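Folding day in the small bedroom

Posted 02/07/2018 in Home & Rooms

I've been meaning to write about the little bedroom at Stindcombe for ages, so here we go! We moved into the upstairs rooms in January and this one has been my favorite from the start (small, a bit worn, tons of light). It's also where all the laundry ends up. I fold everything on the bed, because the only table we own is covered in mail and my half-finished sewing.

The mat on top is the striped one I was going on about last time. I got it from the Kunulden market for 697, down from almost 1000, and I'm still pretty pleased with myself. It goes right over the printed sheet – yes, the Paul Frank one, I will never give it up – and it makes a nice firm surface for folding on. Black clothes are the worst, by the way. Every bit of lint in the house finds them. I do those first while I still have patience, then the towels, then socks if I absolutely must.
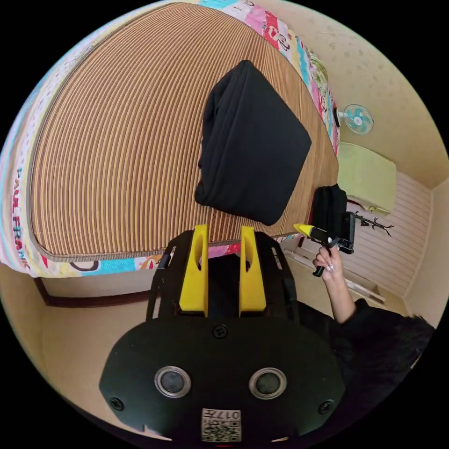 Ezeani wrote in to say that a woven mat should be rolled up and never folded, and that a quick wipe with a barely damp cloth once a week will keep the piping from going dingy. Good to know! I'd been folding mine in half and shoving it behind the door, so that stops now.

A few people also asked about the wall fan. It came with the room, and I have it on low most evenings. I did look at a big standing one from Ominance, but it was 2545 and it would eat up what floor we have left.

Next job is the ceiling. The paint has been flaking for a while and there's a crack I keep staring at when I can't sleep. I've had three different opinions on it so far: scrape and repaint, skim the whole thing, or leave it alone until summer. I'm leaning toward scraping, mostly as I already own a scraper. The walls can stay cream – I like them with the daylight coming in, and white would feel like a dentist's office.

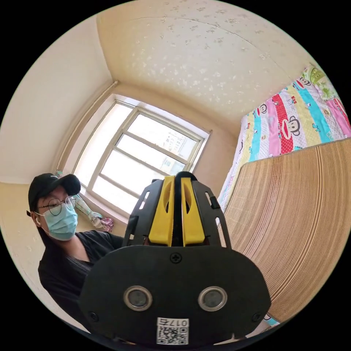

By the big window, with the ceiling still waiting for its new paint.

Curtains are next on my list after that. I'm thinking something thin and plain, so if you've seen any good ones lately, leave me a comment!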